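Visit to the Liscombe boot works, open day

Liscombe opens its doors once a year, and this time we got places on the morning tour. Grethe Hedegaard took our group of 26 through the building, starting in the mixing room and ending in the shop. The works makes rubber boots and nothing else – 700 pairs in a normal week, with the busiest stretch in October.

The molding hall was loud and we did not stay long. Each boot is pulled from its form by hand, trimmed at the top edge and hung up to rest overnight. Trimming is slower than I expected.
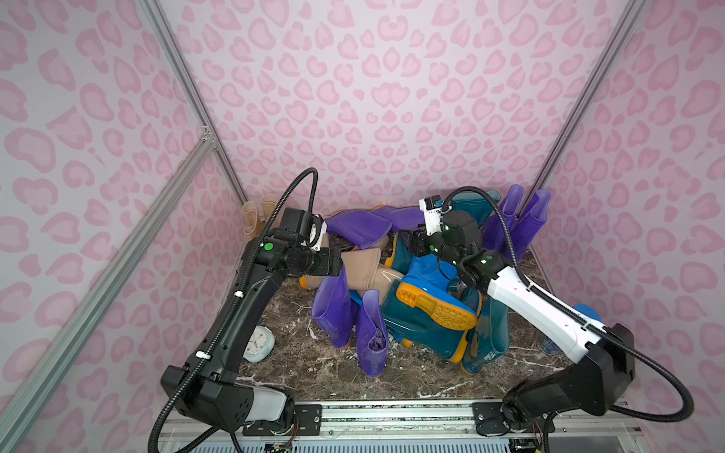

Pairing comes after trimming, and it was the part I liked best. Boots reach this stage as singles, and each one has to be matched by size, color and left or right foot. In a mixed heap of several colors, with a beige boot on its side in the middle and another beige one upright at the back, finding a mate takes some looking. Grethe said new staff need a few weeks to get quick at it.

The shop sells seconds from a rack by the door. Vitória Tavares, who came with me, bought a pair with a small mark on one heel. Parking is in the Wullcombe road lot, which has 200 spaces and was full by ten.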